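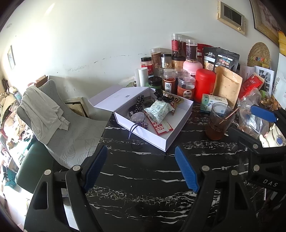 **Figure 4.** An open gift box on the marble tabletop. Beads, a metal ring, a mesh drawstring pouch, a leaf-patterned packet, paper cards and a scrunchie are among the contents. Food jars stand behind it against the wall.

### 3.2 Small mixed boxes

The second group of packages in the Linditz household study consists of what we call small mixed boxes. These are rigid boxes with an attached lid, put together at home and given to a friend, a relative or a workmate. They differ from the single-item presents discussed in Section 3.1 in that no one object is clearly the gift. The giver gathers several cheap things, often from drawers and shelves already in the house, and the box makes them into one present.

We recorded 21 such boxes. All were packed at a table or worktop in the home, and none at a shop counter. Participants were asked to pack as they normally would and to leave the lid open when they felt the box was ready to be looked at. They were not told how many things to put in, and we gave them no filling material.

The box in Figure 4 is typical in its mixture. It has things to wear or to put in the hair, a soft pouch, printed paper and something wrapped to eat. The white box is plain, apart from a small blue label on the lid, and the colour comes from what is inside: the lavender of the pouch, the pale mint of the packet, the red and white of the cards. Plain boxes were preferred across the group. Several participants said that a patterned box "argues" with the things in it, and one had turned a printed lid inside out to get a white surface.

#### 3.2.1 Order of layers

Paper goes underneath. This was the most regular habit we found, and it held for nearly every box that had any paper in it. In Figure 4 the red-and-white cards lie beneath the leaf-patterned packet, so that only part of them shows. When asked, participants gave different grounds for the habit. Some thought of cards as a lining that hides the bare bottom of the box. Others wanted the person opening it to find the card last, after lifting the other things out. In the Makori interviews (Section 2.4) the reverse was reported, with the card always on top, but those parcels were sent by post and the card also served to name the sender.

Soft things were handled in two ways. Either they were pushed into the gaps once the hard things were in place, or they were laid towards the front, where they could be seen and touched first. A drawstring pouch is awkward in this respect. Its cord has no fixed shape and tends to end up outside the box. The navy cord in Figure 4 loops over the front edge. We coded loose ends of this kind separately, as they have to be tucked in before a lid will sit flat.

Long flexible things such as strings of beads were nearly always coiled. Coiled beads take up a patch of the box much like a solid object would, and they stay put better than beads laid out in a line. Small hard pieces were often set next to the coil, as the ring is here, and a few participants placed them inside it.

#### 3.2.2 Edible items

Food was placed at the back or in a corner more often than in the middle. The glossy gold-and-black snack wrapper in the back right corner of Figure 4 follows this pattern. Shiny wrappers draw the eye, and participants seemed to know this: two of them moved a sweet from the centre to the side with the remark that it made the rest look dull. Food was also the item most likely to be swapped or left out late in the packing.

#### 3.2.3 The surface and what stands on it

Packing was rarely given a place of its own. Boxes were filled wherever there was a clear patch of table, and the things that normally live there were left where they were or pushed back to the wall. The jars behind the box in Figure 4 are a case in point. They hold dried and preserved-looking foods of several colours, and they stand close together, leaving the front of the marble for the work. We found the same division in the Dumamside homes, where the storage row at the back of the worktop was treated as fixed and the strip in front of it was used for everything else.

A dark surface had one practical effect. Participants with black or dark brown tables more often said that they could judge the look of a white box while filling it. Those with pale tables tended to lift the box and hold it away from them. We did not test this further, and the number of dark tables in the study was small.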